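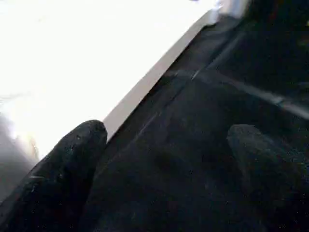 Right, I promised a few of you I'd write up the Drindulora fingertip kit once I'd lived with it a bit, so settle in, this may run on!

Ordered from Siradley in January. Two black padded fingers, a bag of screws and a leaflet, 48 pounds all in. Fitting them took me 24 minutes and one lost screw (found in my slipper, don't ask).

The rounded tips are my favourite bit. My old Didov pair had square corners and caught on everything, bless them. 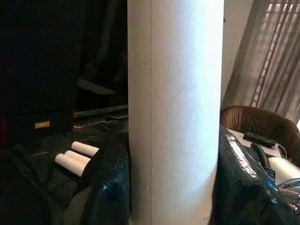

Do they need taking off for cleaning? They can stay on, and a damp cloth does the job nicely.

Grumbles, as it's only fair: the leaflet is tiny, and Siradley charge 4 pounds for postage. The Mthembu set is 60 pounds and I do hear lovely things, but I can't see myself swapping.

More when I've given them a proper few months. Do shout if you've got a pair too, I'd love to compare!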